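Workshop notebook, textile conservation room
Tuesday, September

Present: K. Wysocka and two from the stores. Heating off in the north half of the building until the afternoon.

1. Moth monitoring

The pheromone traps were read at 9.15. Counts for the quarter stand at 486 webbing clothes moths across all stores, against 1,279 for the same quarter last year. The fall is welcome but should be read with care. Trap 14, behind the carpet racking, had been knocked on its side and its sticky base was clogged with dust. Its count has been left in the total and marked in the register. A new base was fitted.

Larval casings were found in the felt lining of the Eyvindsson trunk. The trunk itself was passed as clean in the spring. It should not go back to the shelf until the lining has been lifted and the wood beneath inspected.

2. Wrapping for the freezer

Konrad Wysocka has asked that the wrapping procedure be set down again, as the last batch was returned by the freezer contractor with two parcels unsealed. Objects are to be padded with acid-free tissue, enclosed in polythene, pressed gently to expel air and sealed with tape on every edge. A second layer is required for anything with metal thread. Labels go between the layers — never on the outside, where they come away in the cold. 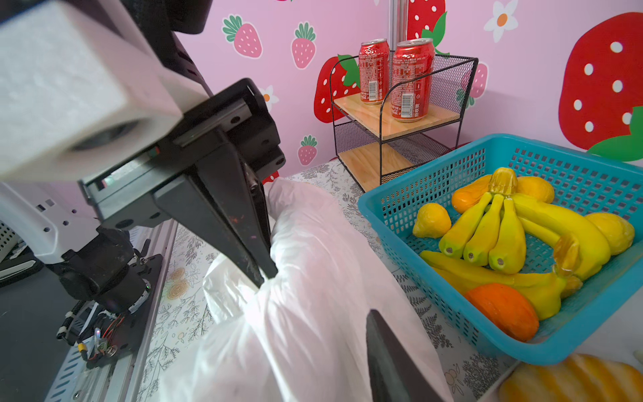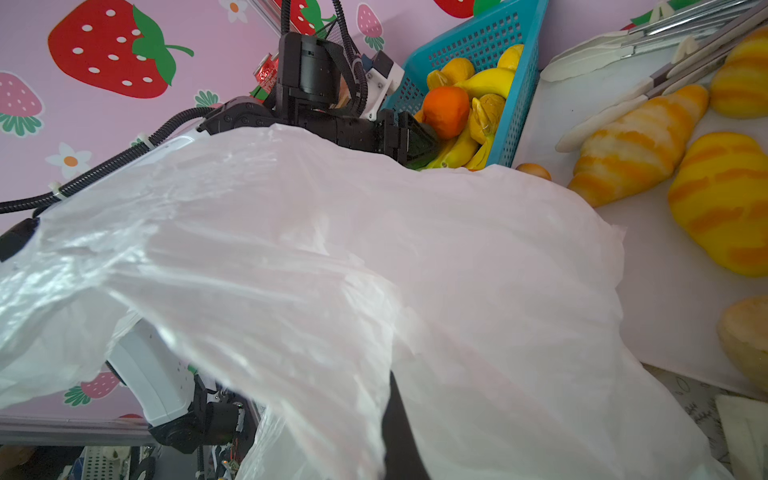

Thin white plastic creases readily.

Parcels are to remain in the freezer for two weeks at minus 30, and are then to stand unopened for a full day at room temperature. The day must be observed. In the spring a wool banner was unwrapped after four hours and condensation formed along the fringe. It dried without staining, but the incident was entered in the condition file and the Prellex loan was put back as a result.

The tissue supply is low. An order for 1,000 sheets has been placed with Omier, who quote three weeks. The remaining 200 sheets are reserved for the costume collection and should not be used for padding out boxes. Old washed calico will serve for that purpose.

3. Humidity

The logger in Store B shows a rise to 63 per cent on two nights. Both coincide with the doors being held open for the delivery of shelving. The Vivov unit was drained and restarted, and the reading had returned to 54 by noon. The logger in Store C has a flat battery and its record for the past week is lost. Batteries are to be changed on the first working day of each month from now on, whatever the display shows.

4. Outstanding

Lift lining of trunk and inspect wood (KW).
Replace torn seal on the door of Store B.
Send trap register to the stores office.
Ask the contractor whether the freezer chart can be supplied with each returned batch. The last two came back with a signature only, and the start and finish temperatures are needed for our own file.

Room closed at 4.40.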